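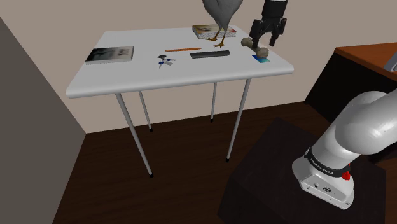

Figure 3. Simulated tabletop used in the gripper and controller comparison. The fingers stand astride the bone-shaped object, with an open gap between them; the pencil, keys, cylinder and books are among the other objects on the table.

4.2 Does the gripper matter, or the controller?

Earlier reports on the Seretti fingers credit them with a large gain over the standard parallel pair. We were doubtful before we began and remain so, though for different reasons. In most of those reports the fingers were changed together with the controller, and the gain was then put down to the fingers alone. We therefore ran each pair of fingers under each of two controllers, the position controller supplied with Brirkuvden and the compliant one written by Janevski, and kept the arm, the table and the grasp planner fixed.

All trials in this section were run in simulation. The layout in Figure 3 is typical: the target lies at an angle to the table edge, one end resting over a flat card, with other things close enough to limit the approach. A bone shape is a kind target in one respect. Its narrow middle gives the fingers a clear place to close, and its wide ends stop it sliding out lengthways. Any pair of fingers that fails on it has little hope with the pencil. We mention this as several published success rates rest largely on shapes of this sort, and the averages hide it.

We completed 1,181 trials. A grasp was counted as a success only if the object was lifted and still held after 10 seconds. Under the position controller the Seretti fingers did better than the standard pair on the keys and the pencil, and no better on anything else. Under the compliant controller the difference on the pencil disappeared and the one on the keys shrank to a size we would not care to defend. The simplest reading is that much of what has been called a finger effect is a contact force effect, and that a softer closing motion buys most of the same benefit with the cheaper hardware.

Two things weaken this reading. The first is friction. The contact model in Brirkuvden uses a single coefficient for each pair of surfaces, and the value for the Seretti pads was taken from Perić, who measured it on flat plates in June and not on curved or jointed objects. When we lowered it by 21 per cent the ranking of the two finger types under the position controller was reversed for the keys. A result that turns over so easily should not be used to choose a gripper. The second is that the keys are simulated as one rigid body. Real keys swing on their ring, and a planner that relies on them lying still will look better here than it should.

We also repeated the thin-object trials with the wrist camera moved forward, following a suggestion by Doina Golob that the failures came from poor depth estimates and had little to do with either the fingers or the controller. She was partly right. Of the failures on the pencil, more than 31 were grasps that closed above the object without touching it, and neither change of fingers nor change of controller could have saved them. These are counted as failures in Table 2 all the same. Removing them would raise every figure in the pencil column and narrow the gap between the finger types further.

We have not attempted to match these results to the Dovau bench data. The objects differ, the lighting was not recorded, and the success rule used there allowed a second attempt within the same trial. A comparison would produce numbers, but we do not know what they would mean.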